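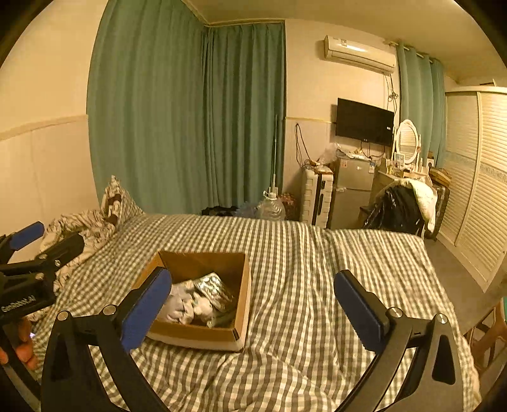
# Fixing a gripper that says it's closed when it isn't

If you record with hand-held grippers, sooner or later you'll meet this one. The fingers are standing wide open and the width readout swears they're shut. Or the number drifts a little more every time you squeeze, so by the end of a box-packing session an open hand reads as half closed. I love this fault! It looks like a software mess, it ruins a lot of data, and you can usually fix it at the edge of a bed with one small screwdriver.

We lost 40 episodes to it before Chie Hirano plotted the width curves one on top of another and saw the whole stack sliding downhill. These are the steps we follow now. They're written for two-jaw hand-held tools with pivoting linkages and soft pads on the inner faces. Your screws may be in other places, but the order of checks should carry over.

## What you need

- The gripper, plus its partner if you work with a pair
- A screwdriver that really fits the small screws (a nearly-right one will chew the heads)
- A spacer block of known width. Ours is a 27 mm offcut with the size written on it in marker
- A soft brush and a dry, lint-free cloth
- A live view of the jaw width. We use Tirkley, our little in-house viewer, but any plot that updates as you squeeze will do

## Step 1: Stop recording and keep the bad takes

It's tempting to delete everything and start over. Please don't! Move the last few episodes to a folder called `suspect` and leave them alone until you know the cause. You'll want them in Step 6.

If your gripper is only a stand-in for a motorized one, and the motorized one shares its calibration file, power the motorized one off now. A robot that believes its hand is closed may try to open it further and push the linkage into its stop. Wai-kit Shek caught ours doing exactly that on a Friday afternoon, and the motor was too hot to touch. Fingers out of the jaws, power off at the switch, and then carry on.

## Step 2: Find out which kind of wrong you have

Open the jaws all the way and let go. Write down the reading. Squeeze fully shut, write that down, and repeat until you have five pairs.

| What you see | Likely cause | Go to |
|---|---|---|
| Open and closed are both off by the same amount, every time | Zero set in the wrong position | Step 5 |
| Readings creep in one direction | Something slipping at a joint | Step 4 |
| Closed is wrong, open is fine | Pad or debris between the faces | Step 3 |
| Readings jump around | Cable or connector | Last section |

Do this on both tools, even if only one has been acting up. Once we spent a whole morning on the right-hand gripper and the two channels had been swapped in the config. The left one was the culprit all along.

## Step 3: Clean and check the pads

Ribbed pads are great at holding slippery things, and they're just as great at holding lint. Blankets, sheets and fuzzy clothes shed into the grooves, and a packed groove keeps the faces from meeting. Brush along the ribs, never across them, then wipe.

Now press on each end of each pad with a thumb. It should feel solid. If one end lifts, the pad can fold under itself when you close on something thick, and the reading stops short of zero. Peel it off, clean the backing and stick down a fresh one. Let the adhesive sit overnight before you trust it.

Run the five pairs again. If closed is now right, you're finished and it took ten minutes!

## Step 4: Check the pivots and finger screws

Hold the body still in one hand and wiggle each finger sideways with the other. You're feeling for a tiny click. Any play at all shows up much larger out at the tip.

Snug the finger screws first, a little on one and then a little on the other, so the finger seats evenly. Then go to the pivots. Turn each one until the play goes away and stop there. Kwok-wai Kuo, who has rebuilt more of these than the rest of us put together, backs every pivot off by a hair after tightening and checks that the jaws still swing freely. Too tight is its own fault: the fingers hang up partway and you record a grasp that never finished.

Before you put the screwdriver down, draw a thin paint-pen line across each screw head and onto the part beside it. When the line breaks, that screw has moved. It's such a cheap trick and I wish we'd started sooner.

## Step 5: Set the zero again

1. Close the jaws completely on nothing and hold.
2. Save the closed position.
3. Open fully, let go, and save the open position.
4. Close gently on the spacer block and read the width.

The block should come back within 2 mm of its real size. If the ends are good and the block is wrong, look for a pad sitting crooked, then repeat from the top.

## Step 6: See what you can rescue

A constant offset is easy: subtract it and keep the episodes. Drift is harder. Chia-jung Mak wrote us a script that finds the moments when the jaws sit fully open and stretches the curve between them, and it saved a good part of the batch. Anything where the slip happened mid-grasp we threw out.

## If the numbers still jump

Wiggle the cable at the connector while you watch the plot. If the line twitches, swap the cable before you open anything. A new cable that twitches too points to the sensor board, and that's a bench job.

After any repair, do the spacer check at the beginning and end of the next session and write both numbers in the log.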